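O anúncio da Zandura promete que o produto "elimina 14 tipos de manchas". O nosso grupo (Mekdes Araya, Christos Spanos e Theano Dimitriou) partiu dessa frase e ficou com mais dúvidas do que tinha em outubro, quando escolheu o tema.

O primeiro problema é a palavra "tipos". O folheto separa café, café com leite e cappuccino, o que ajuda a chegar aos 14. O segundo é a origem dos números: a marca fala em 3,258 consumidores satisfeitos, mas o rodapé refere 2,132 respostas ao inquérito. Pedimos esclarecimentos e não tivemos resposta.

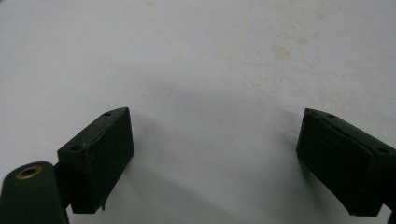 Também não encontrámos definição de "eliminar". Uma mancha mais clara conta como eliminada? A Clekby, concorrente direta, usa o verbo "reduzir" - mais prudente, embora igualmente vago. Nenhuma das duas indica o tempo de espera, a quantidade aplicada ou quem avaliou o resultado.

O professor Manolis Nikolaidis sugeriu que comparássemos rótulos antes de comparar produtos. Foi o que fizemos, e não nos parece que os rótulos cheguem para escolher entre os dois.
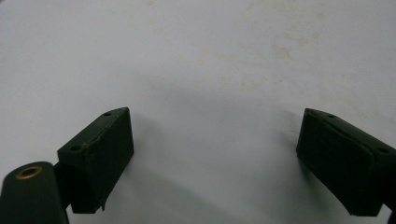 Fig. 2 - Manchas amareladas, pouco contrastadas, numa superfície esbranquiçada.

Falta-nos ler a ficha técnica da Zandura, caso exista.

Contacto: secretaria da Escola Govalton | Todos os direitos reservados | Voltar ao topo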